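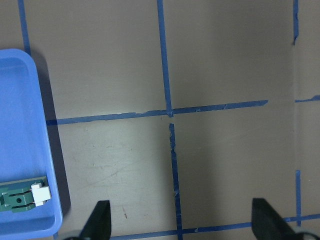

The robotics club at Kpodo Community College has spent most of the autumn term on one task, and on Sunday, November 21, 2021 the members opened their workroom to families and friends so that everyone could see how far they have got. The task sounds simple enough when you say it quickly – pick up a part from one place and put it down neatly in another – but as anyone who came along and had a go at the controls will tell you, there is a good deal more to it than that. The grey worktop is marked out in large rectangles with blue tape, and the parts are picked from a bright blue plastic tray, where a dark green piece with a white end was lying on its side in the lower part of the tray, to the left of the gripper's two black fingers. Each rectangle counts as a separate target, and the members take it in turns to call out which one the arm should aim for next.

Ama Gyamfi, who looks after the club on top of her ordinary teaching, said she had been delighted by the way the group had stuck at it. "We began in April with an arm that would hardly close its fingers when we asked it to," she said, "and there were a few weeks when I did wonder whether we had bitten off too much. But they kept coming back, they kept arguing about it in the nicest possible way, and now look at them!"

The club has 27 members this year, split into teams called Inier, Devard and Eltum. The names were chosen by the students themselves after a long and cheerful debate, and the teams have become rather attached to them. Inier has been working on the way the arm comes down over a part, Devard has looked after the grip, and Eltum has taken on the job of setting the part down squarely inside the tape, which the younger members say is much the hardest bit of the lot.

Visitors were invited to try moving a part by hand control before watching the arm do the same job by itself, and there was a friendly queue for most of the afternoon. Several grandparents had more than one turn, and one little brother had to be coaxed away with a biscuit.

The next big date for the club is the regional schools and colleges contest in the spring, where teams are given 3 minutes to move as many parts as they can, with 2 attempts each. Before then the members hope to raise £2000 towards travel and a second arm, so that the teams don't have to share – a cake sale and a quiz night are already being planned.

The club meets after lessons during term time in the ground floor workroom, and new members are welcome at any point in the year, whether or not they have built anything before. Anyone who would like to join, or to help with the cake sale, can leave their name at the college office.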